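How I Set Up a Practice Pole at Home (and What My First Month Looked Like)

I get asked about this more than anything else on the blog, so I'm finally writing it all down in one place. I started pole fitness in a studio in Villalba, fell completely in love with it, and then moved somewhere with no studio within an hour's drive. Cue a lot of sulking, followed by a lot of measuring of ceilings!

Everything below is what worked for me in a small apartment. I'm not a certified instructor, just somebody who has been at it a while and has had the bruises to match.

Step 1: Find your spot

Before you buy anything, figure out where the pole can go. You want to be able to hold the pole with one hand, lean all the way out and swing a full circle with your leg extended without kicking a wall, a lamp or a cat. Tape a little cross on the floor where the pole would be and walk the circle. I did this in every room and ended up in the spare room, which meant the desk and all the stuff on it had to go somewhere else.

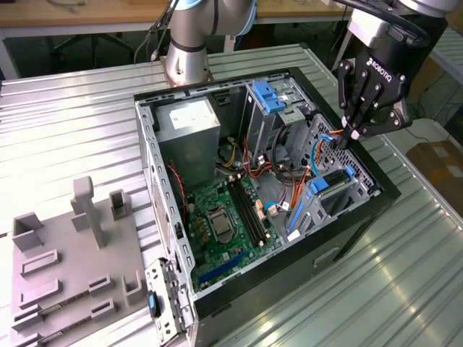
The old tower with its side panel off.

Then look up. A tension pole (the kind that presses between floor and ceiling without screws) needs something solid above it. Knock along the ceiling or use a stud finder until you've found a joist, and mark it with pencil. If you have a drop ceiling or a sloped one, stop and look at freestanding stage poles instead. If you rent, ask your landlord first. Mine said yes, in writing, as long as I touched up any marks when I left.

Step 2: Pick a pole

My first one was a Sutix in chrome, secondhand, and I paid 200 dollars for it with the carry bags. I've since tried a friend's Fukton in brass and liked the grip a lot more (brass is kinder to sweaty hands), but it was pricier and I couldn't justify swapping. Either finish is fine for a beginner. What I would hold out for is a pole that switches between static and spin. Start on static! Spin mode looks easier and it will make you seasick in your first week.

If you buy used, ask for photos of the joints and of the rubber on the top dome. Scratches on the pole itself will chew up your skin, and a dome with cracked rubber should be replaced before you hang from it.

Step 3: Put it up and test it

Follow the manual that came with your model, not a video for a different one. Get a level on two sides of the pole, tighten, check the level again, tighten a bit more. The first time took me most of an evening - I kept getting it straight one way and crooked the other. Once it's up, pull on it at waist height, then above your head, and have a look at the ceiling while you do it. If the dome shifts at all, take it down and start over.

I re-check mine every time before I train. And get a proper crash mat. I put it off for way too long and I still feel silly about that.

Step 4: Warm up for longer than you want to

I do 17 minutes, which sounds oddly specific, but it's the length of the playlist I use. Wrists first (circles, then gentle leaning on all fours), then shoulders, then hips and hamstrings. Finish with a few lunges and some shoulder shrugs hanging from the pole with your feet on the floor. Skip the body lotion that day, by the way. Lotion and poles do not get along, and wipe the pole down before and after with rubbing alcohol on a soft cloth.

Wear shorts and a tank top. You need bare skin to grip with the backs of your knees and your inner thighs, so leggings are for the warm-up only. Rings and bracelets come off too.

Step 5: Your first moves

Walking around the pole comes first, and it's harder to make look nice than you'd think. Stay on the balls of your feet, inside hand up high, arm long, and let your hips lean away from the pole. Do it in both directions.

Next, the fireman spin. Inside hand high, outside hand at chest height, step with the inside foot, swing the outside leg around and bring both knees to the pole. Push with the bottom hand and pull with the top one. Land softly. It took me nearly 9 sessions before mine stopped looking like a person falling off a bus.

After that, try the basic climb, one leg at a time. Your shins will complain. Mine stopped complaining by the second month, more or less.

Please leave upside-down moves until you've had somebody qualified spot you in person. I drove back to the studio for that part, and I'd do the same again.

How often?

Two sessions a week was plenty for me at the start, with rest days in between. If your elbows or wrists ache the next morning in a sharp way, take a few extra days off. I log everything in Skedley, mostly so I remember which side I neglected last time (it's the left, it's always the left).

Next post will be on grip aids, and I have four half-used bottles to get through before I can write it.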